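Marketing the School Library
Week 4 handout: Getting the word out with simple tools

Reading for this week: chapter 5 of the course reader, plus the two sample newsletters in the shared folder. Bring a printout of something your own library has sent home or posted in the last year. It doesn't have to be good.

1. Where we left off

Last week we looked at who a school library is talking to. Students, teachers, parents and the front office all hear about the library in different ways, and a message written for one group usually gets skipped by the others. Keep your audience chart from that session. You'll use it again for the assignment at the end of this handout.

2. The message before the tool

Most promotion problems in school libraries start with someone opening a design program too early. Write the message first in a blank document, with no formatting. For an event it needs the name of the event, the day and time, the room, who it is for, and what the reader has to do. If the reader has to do nothing, say so ("Drop in, no sign-up").

Read it aloud. If you run out of breath, it is too long for a poster but may be fine for a newsletter.

3. Posters and hallway screens

A poster in a hallway gets a glance. A slide on the lobby screen gets the same glance, and it disappears while the person is still reading it. Use one large line of text, one picture, and the details underneath in a size that can be read from across the hall. Two typefaces are plenty.

Check colors on the actual screen. Older displays wash out yellow and light green, and a slide that looked fine on your laptop may be unreadable after lunch when the sun comes through the doors.

Schools in the Dorkberg district share one set of slide templates. The middle school there keeps a folder of finished slides by month, so the February slides from last year can be opened, corrected and posted in a few minutes. Start a folder like this even if you are the only person who will use it.

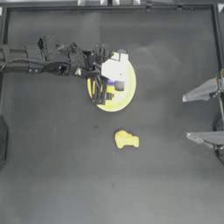

4. The newsletter

A newsletter goes to people who have already agreed to hear from you, and it can carry more text. Keep the order of sections the same in every issue. Parents who only want the book list will learn where it is.

We will use Pritico in the lab because the college has a license. Your school may use something else, and the steps are close enough. Things to set up before your first issue:

The sender name. Use the name of the library and the school, not your own name.
The reply address. Someone has to read it.
The plain text version. Some parents read on phones with pictures turned off, and an issue made entirely of pictures will arrive blank.
Alt text for every image, including the logo.

Subject lines should say what is inside. "Library News" tells the reader nothing. "Summer reading sign-up opens Friday" can be understood without opening the message.

5. Reading the numbers

Newsletter programs report how many messages were delivered and how many were opened. Treat opens with care. Some mail programs load images automatically and count as an open when no person has looked at the message. Clicks are more useful, and sign-ups are more useful again.

Worked case for class: the Coman library sent its summer reading announcement to 3000 addresses. The program reported 900 opens, and 730 of those were from parents. Before class, write down what you can say from these figures and what you can't. Can you tell whether students heard about the program? What else would you ask the librarian for?

6. Permissions

Don't use a photo in which a student can be recognized unless the school has a signed release on file. Check the list each time, as families change their minds during the year. Cover images of books are often allowed for promotion, but look at the publisher's page first.

7. Assignment

Choose one event, real or planned. Write the plain message, then make 2 versions of it: a hallway slide and a newsletter item. Attach your audience chart and a half page on what you changed between the versions and why. Upload everything as a single PDF before class on Friday.

Next week: social media accounts and who holds the password. Read the Boner case in the course reader, including the appendix.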